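Subject: Re: [bralgate-list] the new Bralgate record, and the vinyl question
From: Nelly Cabrera
To: bralgate-list

Heriberto Muñoz wrote:

> Okay, I've had Rukanum on for most of a month now and I still can't
> get with it. Side one is fine. Side two sounds like four people who
> were each told a different tempo. I miss the guitars from Lunthorpe
> and I miss the harmonies even more. Did they lose a bet? Also the
> vinyl is 12 dollars more than the last one and mine has a click all
> the way through "Salt Office." Anybody else get a bad copy? And does
> anybody know if the tour is going to be all new stuff, because if it
> is I may sit this one out.
>
> Heriberto

Oh Heriberto, no! Don't sit it out! I'm going to try to talk you around, and I'm going to do it at length, so get a drink.

Vinyl first, while I remember. My copy of "Salt Office" is clean but I have a nasty whoosh at the start of side two, before the drums come in. Zoila got one with the label on the wrong side, so she put on side one and got side two and thought for a whole evening that they had opened the album with "Ferry Hours" as some kind of statement. (She liked it better that way. She still plays it in that order.) I wrote to Lambrechts and they were very nice and sent a replacement in nine days, and they didn't want the bad one back. My number was 363 of the first pressing and the replacement has no number at all, if you care about that sort of thing, and I do, a little. So I kept both. Write to them, say which track, and send a photo of the matrix etching next to the label. They asked me for that and it would have saved an email if I'd done it the first time.

The price, yeah, I can't defend the price. The gatefold is pretty but I would have been fine with a plain sleeve and the lyrics on a sheet of paper.
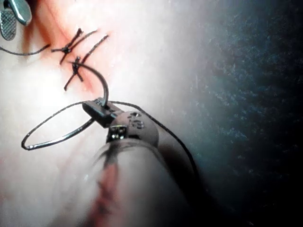

Surgical instrument, wrist joint and black jaws

Now the music. I had the same reaction as you the first week. I put it on in the car, which was a mistake, everything Deisy plays on this record sits so low that all I could hear was road and cymbals. I was ready to write the grumpy email. Then I played it in the kitchen on the old speakers while I was doing dishes, and when "Ferry Hours" got to the part where the organ drops out and it's only the bass and that one held vocal note, I stood there with the water running.

I think the thing about side two is that the drums are late on purpose. Listen to the hi-hat in "Second Landing" and ignore everything else for a verse. It's dead steady. It's the snare that drags, and the voice goes with the snare and the piano goes with the hi-hat, so you get that seasick thing. You may still hate it! But I don't think they lost track of each other. They did the same trick on the last song on Lunthorpe, only that one was buried under so much guitar that we all just called it "loose."

About the harmonies, I'm with you. I miss them too. Nidia Llanos singing alone for most of a record is a lot of Nidia, and I say that as someone who drove five hours to hear her sing three songs at a bookstore. When the other voices finally show up at the end of "Orchard Tax" it's so good that I got a bit mad about the eight songs before it. Why hold that back? My guess is that they recorded it in pieces over the winter and there were a lot of days when she was the only one there to sing. There's a line in the liner notes about "the January sessions" with only two names next to it. I have no inside information at all, I'm just reading the small print like everybody else here.

Where I really disagree with you is the guitars. They're there! They're just not strummed. Put on headphones for "Tin Weather" and listen on the left, there's a tiny picked figure that goes the whole way through and changes by one note each time the chorus comes back. I must have played it 20 times before I caught it, and now it's the main thing I hear. I'd take that over another big chord pile, and I love a big chord pile. Lunthorpe has been my favorite record since it came out and I'm not giving it up.
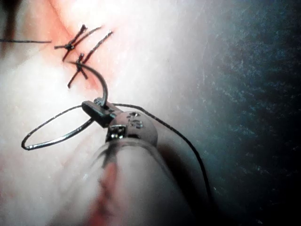 Jaws closed around the base of a curved needle

Tour. I went to the first night, so this is from my own notes, written on the back of a parking receipt and partly unreadable. SPOILERS for anyone who wants to go in cold, skip down to my name.

Still here? Okay. They played for an hour and fifty minutes and it was a lot closer to half and half than I expected. They opened with "Ferry Hours," so Zoila feels very smug. Then two more new ones, then "Copper Street" from the first EP, which I had never heard live and which they've slowed way down. From Lunthorpe they did the title track, "Hollis," "Paper Boats" and one more that I wrote down as "B something" so it was either "Bellwether" or "Borrowed Coat." If anyone on the list was there, please tell me which, it's driving me nuts. I think "Bellwether." The encore was "Orchard Tax" with all four of them on one microphone, and that alone was worth the parking.

And the harmonies were back! On nearly everything. Even "Second Landing" had a low part under the verse that isn't on the record, and it fixes the song. I hope somebody taped it. If you taped it, you know where the list is.

The room holds 2,071 with the balcony open and the balcony was open, though I wouldn't say full. They're playing a bigger place at the end of the run, 3,559 if the venue's own page is right, and I'm a little nervous for them. This is a band that used to talk to the front row by name. There was less talking this time. Nidia said hello, told a story about a van door that I couldn't follow, and said thank you at the end. The sound was muddy downstairs near the bar and much better on the right side past the pillar, so go there if you have a choice.

Merch, for the completists: two shirts (the gray one runs small), a tote bag, the tour single with a different mix of "Tin Weather" on the flip, and no CDs of anything before Lunthorpe. I asked about a repress of the first EP and the guy at the table shrugged in a way I decided to find encouraging. The single sold out before the encore, so buy it on the way in. Cards only, by the way. Zoila had cash and I had to buy her shirt.

So, Heriberto, my request is: one more try with side two, not in the car, and start with "Ferry Hours." If you get to the end of "Orchard Tax" and you still feel the same way, I'll drop it, and I'll buy your clicky copy off you for what you paid. I have a second ticket for the show in March too, balcony, yours if you want it. Let me know off list before I offer it to my brother, who will talk through the quiet ones.

Does anyone have the lyrics to the second verse of "Salt Office"? The sheet says "the clerk's gold tooth" and I swear she's singing "the clock's cold truth." Zoila hears a third thing that I won't repeat.

Nelly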